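Search the notebook
Enter keywords
Go

Stirnus workshop, textiles bench
April 15, 2024

Carried on with the folding notes. The floral cloth stays on the table as the base layer for now. Ildikó wants to swap it for a plain one because the dark blue leaves make it hard to judge where a hem sits. I'd like to get through the checked cloth first and change the base after that, so the two sets of notes don't get mixed.

Order for the plaid: spread it flat, line up one edge with the table, bring the far corners to the near ones, smooth from the middle out, fold again. If it bunches in the centre, open it right out and start over. Pulling at one corner only makes it worse.
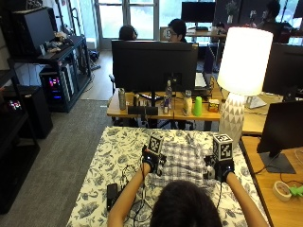

Corners are still the slow part. The checks help, as you can follow a grey line across and see straight away if the fold has drifted. Cloth 36 from the Drirnitz lot has no pattern at all and will need a chalk mark at the midpoint. Cloth 39 has a pulled thread, so leave it out.

To do: iron the spare tea towels, label the basket, ask Ildikó whether the July list still includes napkins.

I. Fedoruk

Contact: Inna Fedoruk, room 2 | © 2024 Stirnus | Back to top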